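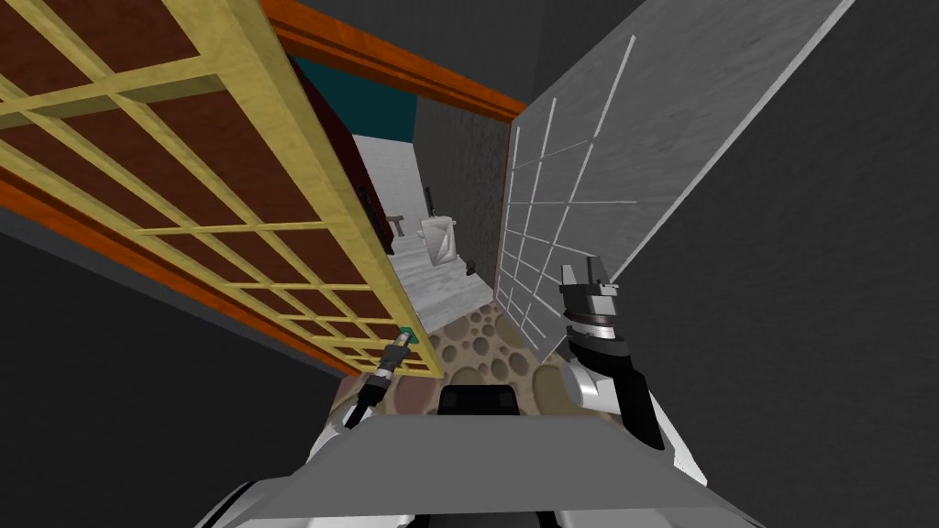

Lattice door, open

Hi Iwona, and hello to everyone at the Krawczyk fund! You asked how the Brulis magazine is coming along, so I'll start with the good stuff. The new printer worked out great, the ink doesn't rub off on your thumbs anymore, and we got all 1000 copies into mailboxes and onto the counter at the hardware store (they asked for more the same week, which made my day).

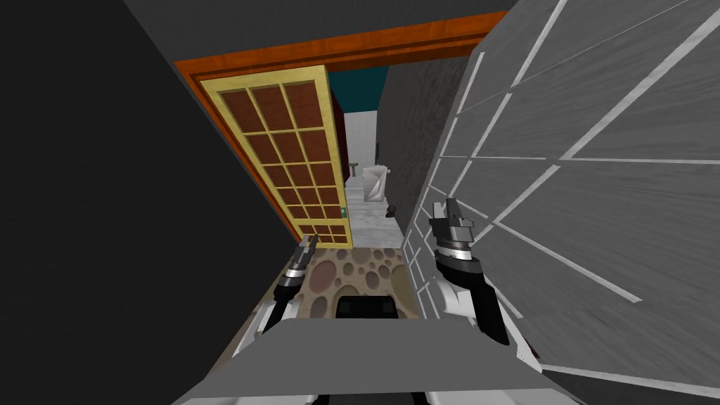 Sirnville, May 2025

Of the $3000 you gave us, $1169 has gone to printing. Postage came in higher than I'd planned, because I forgot the heavier cover stock would push us up a weight class. My mistake! I've gone back to the thinner stock for the next one, and Tsung-han Kuo has already fixed the budget sheet. The writers have all been paid.

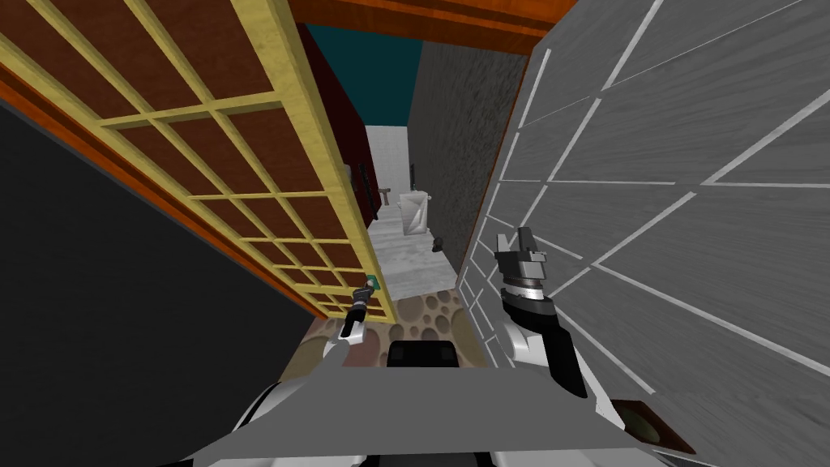 Home & Joinery Pages, Issue 6

Most of this issue went to Katsuhiko Ikeda's long piece on sticking drawers, and people loved it. We've had letters about candle wax versus soap, and one very angry one about sandpaper. Tin-yau Lui's column on borrowing tools from neighbors ran too long and I couldn't bring myself to cut it, so the crossword got bumped. I heard about that as well.

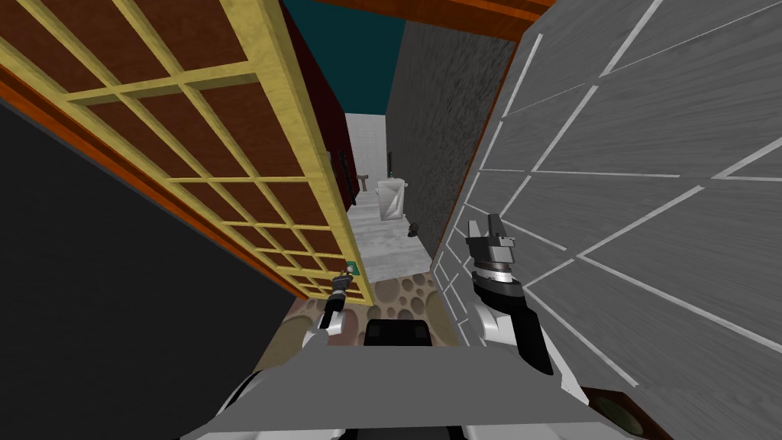
What's next

Sreekumar D'Souza is halfway through his guide to buying secondhand lumber, and I've read the first part and it's really fun. I still need a proofreader for the summer issue – if you know someone patient, send them my way. The mailing list needs a cleanup too, with so many people having moved. I'll send the receipts separately, once I find the one for envelopes.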